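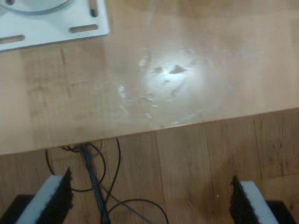 My sister-in-law's first question, when I told the family chat I was spending the afternoon at the Climlow open day, was whether the robots would be doing anything or just standing there with their lights on. Fair thing to ask! We have both been to that kind of open day.

So, a thread, mostly for her, and for anyone else who was on the fence about going. I'll try to keep it short and I already know I won't.

Climlow has the old seed warehouse out on the Gadness road. You park on the grass, you get a paper wristband, and then a very cheerful person sends you down a hallway that smells of fresh paint. They had 500 wristbands and mine was number 392, and it wasn't even two o'clock yet.

The part I came for was the arm demonstration in the back room. They call the setup Ra, and I never did find out if that's short for something or if somebody there just likes Egypt. It's the kind with two gripper fingers, and the fingers have a ribbed strip on them, like the sole of a good slipper.

What I liked best is that they let you look at the work the way it is. Wooden table with scuffs on it, cables hanging down underneath in big loops. My own desk looks worse, and my desk has never picked up a thing for me.

The job in our session was sorting wooden pegs into cups. It dropped the second peg and the whole room went "ohhh" like it was a toddler. Then it went back for it and got it, and a grown man behind me clapped. (I clapped too.)

I asked how many tries it takes before they trust it with something new. The engineer said they did 266 runs on the pegs alone, and she still holds her breath on the tall ones. I appreciated that answer very much. She could have given me the brochure version.

A boy of maybe eight asked if it gets bored. She took a good long moment over it and told him no, but that she does, and that's why there's a radio on the shelf. He seemed satisfied.

There was also a Teltular table out in the hallway, all about the software that keeps a log of each run. I'll be truthful, I followed the first half and nodded through the second. Nice people though, and they had the good mints.

Two small complaints, in a friendly spirit. The back room gets warm with that many of us in it, and if you're under five foot four you'll want to be in the front row. I'm five foot two and spent the first ten minutes admiring a gentleman's jacket.

They're doing it again in January, with 600 wristbands next time. Go early, wear layers — and ask to stay for a second round of the pegs, they let us and it went differently.

And to answer the question from the family chat: yes, it does things. You owe me a coffee.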